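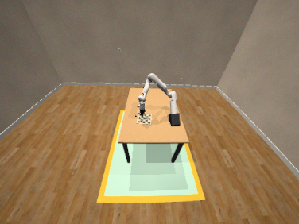 ## Julio, casi medianoche

¡1,670 episodios! Todavía faltan para los 2,000 que le prometí a Vija, pero hoy por fin sentí que avanzábamos. Me pasé la tarde teleoperando el brazo en el simulador, con la pinza encima del tablero, y ya sueño con cuadritos claros y oscuros.

Tuve que tirar 27 demostraciones de ayer (qué rabia) porque guardé las acciones con un paso de desfase respecto a las observaciones. Elīna lo vio enseguida al reproducirlas y fue muy amable, ni una broma.

Lo que me tiene pensando son las sombras, que caen superpuestas por media mesa. Elīna quiere variar las luces en cada reinicio de Clirkum y yo prefiero cerrar primero esta tanda tal cual. Mañana lo discutimos con café. Dejé 4 procesos convirtiendo datos y me voy a la cama, que me arden los ojos.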